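Flutetel Mark 7 Tenor Recorder
Made to order in the Stultcombe workshop 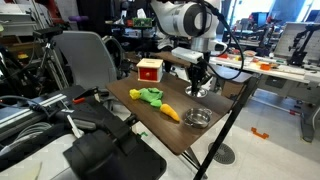 We have been making recorders for a good many years now, and the tenor is still the one we get the most letters about. People tend to come to it after playing the descant at school and the treble a little later on, and then they hear that low, breathy, slightly grumbly voice in a consort somewhere and that's that, they want one (I was exactly the same!). The Mark 7 is the tenor we always hoped to make for those players, and it has been in the catalogue since March.

The body is pearwood, in four joints, lightly waxed and oiled inside before it leaves us. Tahsin Amarasinghe cuts every windway by hand and voices each instrument over several days, going away and coming back to it with fresh ears. He likes a tenor to speak easily at the bottom, so you won't need to coax the low C out of it, and he has kept the top octave on the gentle side so that it sits nicely with voices or a quiet guitar.

Smaller hands have been very much in our thoughts. There is a double key for the low C and C sharp, and the finger holes are drilled at a slant to bring them closer together. Moushumi Mondal, who looks after our fittings, is happy to add a thumb rest wherever suits you. Do ask her, she really does enjoy a puzzle.

What you get
Tenor recorder in C, pitch A=440, baroque fingering
Padded Skodent roll bag
Cleaning rod, cork grease and a small bottle of oil
Fingering chart and playing-in booklet
One free revoicing, to be used when you feel it has settled

Please play it in slowly. Ten minutes a day is plenty for the first fortnight, and let it rest out of its bag afterwards, well away from radiators and sunny windowsills.

Also available
Bent neck, for players who find the reach a strain
Ojeda neck strap, in black or brown
Hard case, lined, with room for a treble alongside

Price: £2000, with a deposit of £111 to hold your place in the queue. The balance is due when your recorder is ready to send, and you are very welcome to come and try it at the workshop first, so long as you ring beforehand.

Page updated Aug 20, 2026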